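# Two arms, one table: an evening at the Ultdale shared workshop

Napaporn Rojanasak is talking before I've found somewhere to put my coat. She wants me to know about the bolts. The first set they bought for the left arm's mount was a hair too short, and for most of May the whole thing leaned a little whenever it reached out past its own base.

"We kept blaming the software," she says. "Three weeks of blaming the software! Jirayu rewrote the whole reach routine, and it got worse, and then one night I just put my hand on the base and felt it rock."

The project is called Brora, after a place neither of them has been to. It is a two-armed table robot, built by Napaporn and her friend Jirayu Phromma at the shared workshop in Ultdale, and the plan is for it to help with cleaning up after a meal. Trays, cups, crumpled napkins, whatever is left when people have eaten and wandered off. They've been at it for 13 months, mostly in the evenings, mostly with other members' projects going on within arm's reach.

Napaporn repairs commercial ovens during the day. Jirayu teaches high school math. She does the mechanical side and he does the code, and both of them will tell you the other one has the hard part.

I ask why two arms. Plenty of hobby builds stop at one, and one seems like enough trouble.

"Try picking up a foil tray with one hand," Jirayu says. "A thin one. You grab the edge and the edge folds. If there's anything in it, now it's on the table. With two hands you don't even think about it, you just hold both ends."

They did start with one. The early version was a single arm of Napaporn's own design, with printed joints and hobby motors, and she still speaks of it fondly. It could lift a tennis ball. It could also, on a warm day, slowly lower that tennis ball back to the table without being asked, as the motors gave up. After that they saved for a while and bought the two arms secondhand from a packaging outfit named Rattanakul that was clearing out a test room. The pair came to 4,000 dollars, shared between them, and it's easily the biggest number in the project's notebook.

"I drove home so slowly," Napaporn says. "I think I did 40 on the highway. I had them wrapped in every blanket we own."

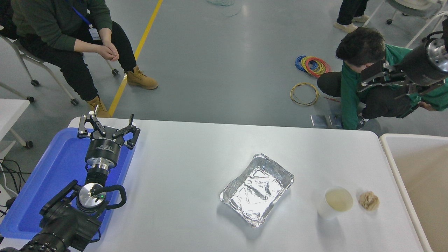 Foil is still the thing they talk about most. It bends, it shines, and every tray is a slightly different shape once someone has handled it. The camera software Jirayu started with was confused by the reflections and would report the edge of a tray a full inch from where it was, or find two trays, or find none. He ended up collecting his own pictures, under the workshop lights and by the daylight from the big door, with trays turned every which way. He has 400 of them labeled now and would like a lot more.

"I did the labeling in front of the TV," he says. "My wife did some too. She's faster than I am. She also draws better boxes, I went back and checked."

Then there are cups. A full cup is a small nightmare for a robot, and Jirayu gets very animated on this subject, drawing curves on the back of a receipt to show me what liquid does if you speed up too quickly. The answer so far has been to go slowly at both ends of the movement and grip low. Gripping is its own problem. A paper cup and a flimsy plastic one want quite different amounts of squeeze, and the only way they've found to learn how much is to crush a good many.

I wonder aloud whether they could put something softer on the fingers. They've tried! Napaporn lists the attempts for me: bicycle inner tube, shelf liner, the rubber from a kitchen glove, a silicone pad cut from an old baking mat. The baking mat was the best of them, though it picked up grease and then everything slid. She has a new idea involving thin ribs, like the sole of a sneaker, and she's already molded one set in her garage.

"They smell terrible," she says happily. "But they grip."

What strikes me most, spending an evening with the two of them, is how much of the work has nothing to do with clever movement. It's cable. Cable that's too short, cable that snags when a wrist turns, cable that has to get from the arm down past the table to the power supply without ending up under a chair wheel. Napaporn has rerouted the left side four times. Her current thinking is to leave more slack than looks tidy and clip it only where it never needs to bend.

The control box took nearly as long. They call it Birico, a nonsense word Jirayu's daughter came up with when she was small, and it holds the power supplies, the stop relay and the little computer that keeps both arms from trying to be in the same spot. That last job matters a lot. Early on, the arms knocked together hard enough to chip a gripper finger, and everyone in the building heard it.

"There's a rule now that each arm has its own side," Jirayu explains, "and a strip down the middle that only one of them may enter at a time. They have to ask. It's like a bathroom key."

So does it clean a table? Sort of, they say, and then they talk over each other to explain. With light, solid things it does well. In their last long session they set it 115 pickups with a mix of trays and paper, and it managed almost 90 of them, which thrilled them both. With cups they're still at the stage of standing close by with a towel.

Other members wander over during the evening with questions and opinions. One wants to know if it could sort screws. Another has a spare fan for the control box and goes off to look for it. Napaporn says this is why they never moved the build into her garage, even though the garage would be free and the workshop costs them a monthly fee. When she was stuck on the rocking base, it was a woman making a harpsichord who suggested longer bolts and a proper backing plate, and lent her the drill bit.

I ask what they'd tell someone who wants to try this at home. Jirayu says to put the stop button in first, before anything moves, and to mount it where you can slap it with either hand. Napaporn says to start with one arm, and make it a bad one.

"Build the one that can't hold the tennis ball," she says. "You'll learn so much from it, and you won't be scared of it. I was scared of these for a month."

Next comes the ribbed fingers, and after that a second camera, lower down, so the robot can judge how full a cup is before it commits. Jirayu has the bracket half drawn. It was after ten when I left, and he was asking Napaporn if she had any more of those longer bolts.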